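Gullska Robot Builders Board > Teaching and Training > Grocery shelf task, how messy should the bins be?

bhaverford
11/22/20
We've got the grocery task going and I'm so happy with it! The robot holds a shopping basket in one gripper and picks vegetables with the other, while an operator drives both arms. The job is called "fill the basket" and each run gets a one-line label afterward. So far we have 40 good runs, plus 17 I marked as doubtful (slow grabs, second tries, one long argument with a pepper).

My question is about resets. Do you put every item back the same way, or let the bins drift? Two head views and one from the wrist: 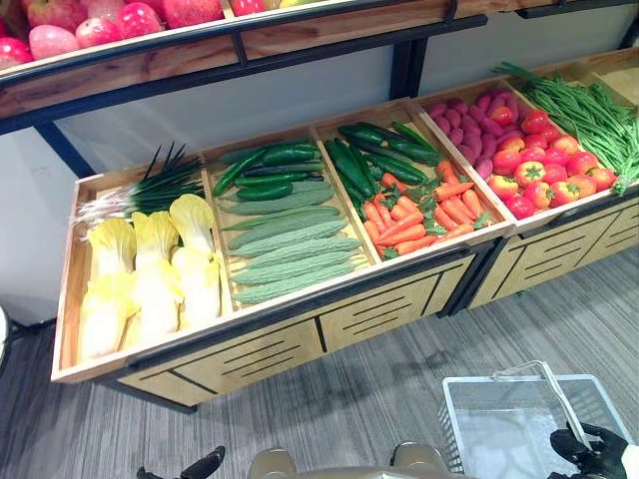
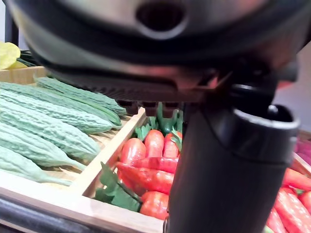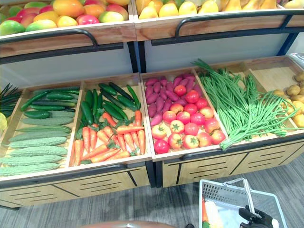
I've been letting things drift and only tidying when something is about to fall out. Trinity on our team wants a fixed layout until we have a first model that works at all, then mess it up on purpose. We went back and forth over lunch and got nowhere, so I'm asking you lot.

d_wojcik
Love this. I'm with Trinity, though. On the Flonness arm we let everything drift from run one, and when the model missed we couldn't tell if it was the grasp or the layout. Start with 2 layouts, get it picking, then widen.

keisha.r
Going to disagree with Desmond! A fixed layout teaches the arm to go to a spot. Ours learned to reach for the back left corner of a bin whether or not there was anything in it. Drift is free variety, and you're paying for the operator's time anyway.

What do you do about the wrist view? The finger hides a good chunk of the carrots in yours.

bhaverford
Yes, it does. The head view helps, and the operators have gotten into the habit of coming in a bit high and pausing before they close. I don't know yet if the pause will hurt us (the model might learn to dawdle).

d_wojcik
It will. Trim the pauses or you'll get a robot that stops to think over every carrot.

keisha.r
Mine does that and I've grown fond of it.

lenihan_d
Please keep the 17 doubtful ones! Tag them and leave them out of the first training pass. Second tries are the best thing in our Lindqvist set, since the arm sees what a bad grab looks like and what to do next. Also write the item name in the label. "Fill the basket" won't be much use when you want to ask for a carrot and only a carrot.

bhaverford
Ooh, item names, yes. I'll go back through the 40 tonight and relabel. Desmond, I'll try your 2 layouts on one batch and let the next one drift, same operator for both, and post how each one does.

d_wojcik
Fair test. My money's still on Trinity.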